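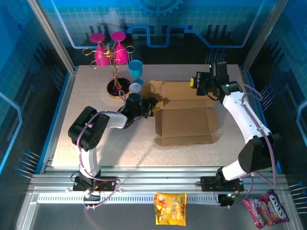
A flattened cardboard box on the speckled tabletop, with a robot arm at its left side.

How to write a scholarship statement you'll be glad you sent

Search this site Enter keywords Go

5 min read

I love this part of the application! Marks and transcripts are locked in by now, but the personal statement is still all yours, and you can do a lot with 800 words.

Step 1: Read the criteria with a pen in your hand
Print the funder's page and underline every verb. "Demonstrate", "describe" and "outline" are asking for different things, and you'll want a paragraph that answers each one.

Step 2: Dump everything on paper
Set a timer for 40 minutes and write down every job, club, project and family responsibility you can think of. Don't tidy it up yet. Shaimaa El Fassi won her Brornar bursary with a paragraph on doing the books for her uncle's bakery, and it was a scribble in the margin of her first list.

Step 3: Choose two stories
Two is plenty (really!). Give each one a place, a problem and what you did about it. If the award is for study abroad, at least one story should point towards the program you've picked -- name the course, the lab or the supervisor.

Step 4: Write the money paragraph
Lots of students rush this one. Say what the award would pay for, in plain figures. "The $2,000 would cover my residence deposit and winter textbooks" is far stronger than "this would ease my financial burden".

Step 5: Hand it to a reader
Pick someone outside your field and ask them to mark every spot where they got lost. Then read it aloud yourself, slowly, and fix whatever you trip over.

Step 6: Send it early
Portals get slow on deadline day, so aim for two days ahead. Save the confirmation email and a PDF of exactly what you submitted -- you'll want both when the November round opens and you're adapting it for the next one.

54 shares
3 comments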